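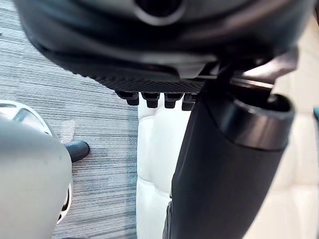

Chapter 9
Seating: Sofas, Sectionals and Loose Pillows

Before you start

You need Chapter 8 behind you (floors, rugs, edges). If you skipped it go back, at least to the part on carpet next to furniture legs. Bring your room sheet. Pencil, not pen.

By the end of this chapter you should be able to:
name the parts of an upholstered sofa from the top down
set a room's seating back in order without being told how
tell tufting from channel stitching, and clean along both
write up a seating check on one side of one sheet

Key words: apron, backrest, channel, chaise, headrest, nap, seam, tuft, throw pillow

9.1 Why the sofa first

Biggest thing in the room, usually. Eye goes there. A living room with a tidy sofa and a messy shelf reads as tidy – the other way round it does not. In the Olden House training rooms we start every session at the sofa and work outward, and students who start at the shelf nearly always end up doing the shelf twice.

Also it collects things. Crumbs, coins, pens, hair. The joins between seat sections are where it all goes. A plain flat cushion you can lift and shake. A tufted or sectioned seat you mostly can't, so the crevice tool comes out. Low suction, slow, along the seam and never across it.

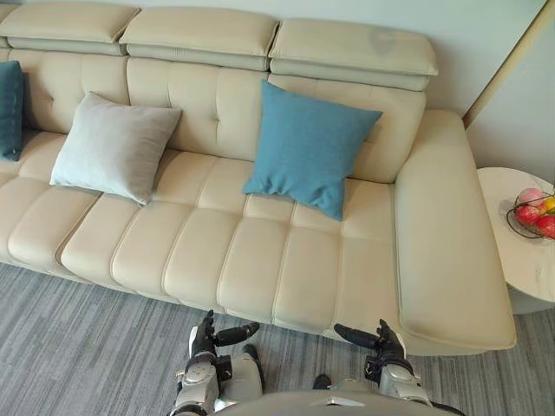

Figure 9.1 Cream leather sofa with adjustable headrests, throw pillows and a chaise.

Look at the backrest in the figure. Tall panels, stitching running across them, so a grid. Every line in the grid holds dust. Then the seat, where the seams run from back to front. Two directions on one piece of furniture! Most beginners wipe it all in one direction and wonder why there is still grit in the folds. Follow the stitching. Back panels one way, seat the other, chaise last since it is the smoothest part and quickest to do.

Headrests get their own wipe. Hair oil, hand marks. On pale leather you will see every mark, on dark leather you wont but they are there. Barely damp cloth, then a dry one. No kitchen spray. If the household has a leather cleaner use theirs and test it low down at the back.

9.2 Throw pillows

Loose, light, always in the wrong place. Two ways to set them:

Square – flat bottom edge on the seat, back against the sofa. Formal. Stays put.
Point down – one corner on the seat, pillow leaning. Softer look, slides more on leather.

Pick one way and keep to it for the whole sofa. Mixed looks like you stopped halfway. Pull them forward first, vacuum or wipe behind, then put them back. Darker colors toward the ends is a common choice, not a rule. Ask the household if they care. Some care a lot.
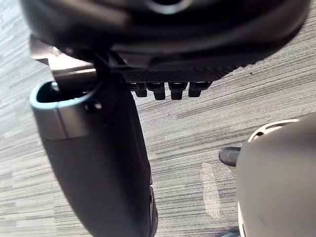
Plump before you place. Hold by the two side edges, push in, let go, turn, again. Feather fillings need more of this than foam. Zippers go down or to the back. Check the seams while it is in your hands, becuase a split seam found now is a small sewing job and a split seam found in August is a new pillow.

9.3 The seating check

One sheet per room. Skumidlow students use the short form, Erraji the long one, same boxes in the end. Fill in material, color, marks found, what was done. Marks get a place ("right headrest, upper part"), not just "stain". Leave the last line for anything you moved and did not put back.

Practice 9A is on the next page. Read 9.2 again first, then do the pillows before the wiping and see what goes wrong.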